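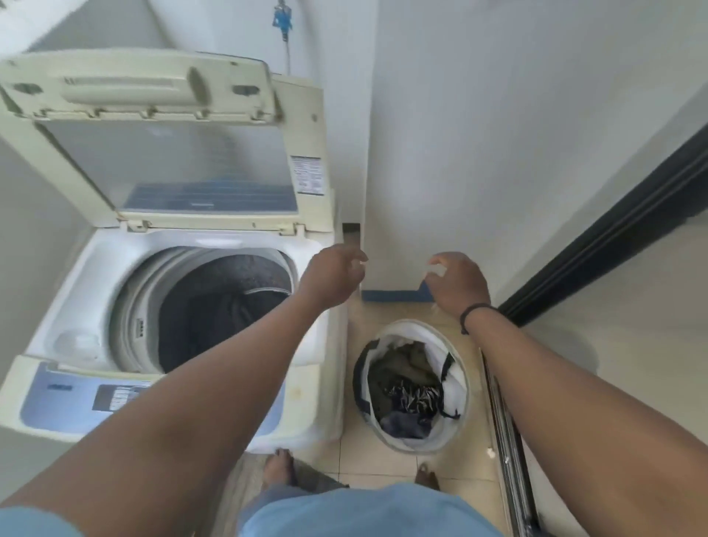

The Case for a Separate Dark Load

3/26/20
By Ida Dreßler

Sorting laundry by color is usually defended on grounds of dye transfer. That argument has weakened. Most dark cotton sold now is stable after the first few washes, and a cold cycle moves very little dye. I still run darks alone, and I think the better reason is mechanical.

Dark fabric shows lint. A black T-shirt washed with a towel picks up pale fiber, and the fiber is held in the knit until someone removes it by hand. The same shirt washed with other black shirts picks up fiber too, but fiber of its own color. Nothing cleaner has happened inside the drum. The result is simply easier to wear.

The second point concerns load size. A top loader depends on the clothes turning over in the water. I kept a log of my own washes, 243 loads in all, and the poor results were nearly always full drums. A small pile at the bottom looks wasteful. I would defend it. The low water setting exists for that purpose, and the selector should be used.

My neighbors in Admont disagree. Their position is that one large mixed load uses less power than two small ones. On energy alone they are correct, and I have no figure that says otherwise. They do not count the rewash.

The weak step in most households is what happens at the machine with the garment in hand. Soft tops knot. A sleeve passes through the neck opening, the body twists around it, and the inner folds are shielded from the water - and later from the air. Each piece should be held up by two points and opened out, going in and coming out.

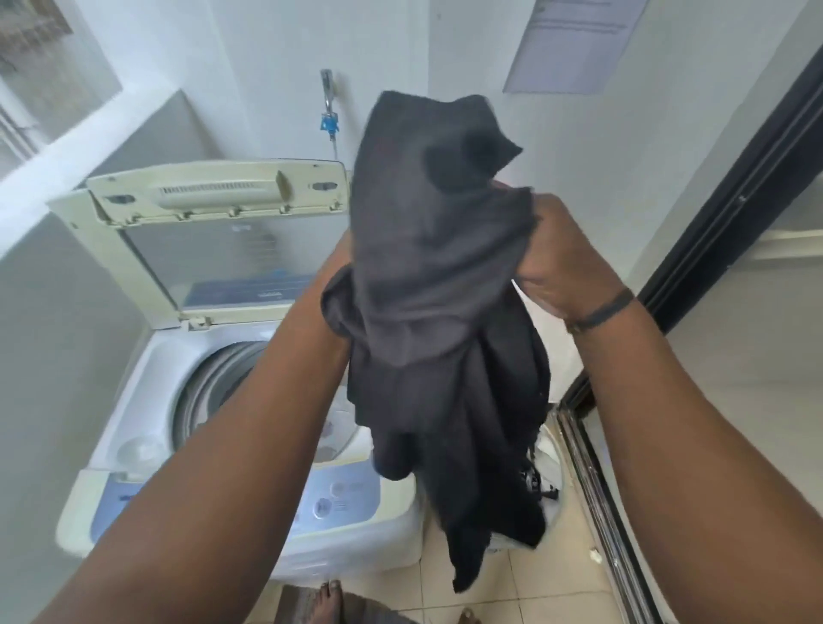
A dark top held up at the washer, its upper part still bunched.

Leaving the lid up between loads belongs to the same routine. A closed drum stays damp, and damp is what people smell when they blame the detergent. I leave mine open for 6 hours, or overnight in January.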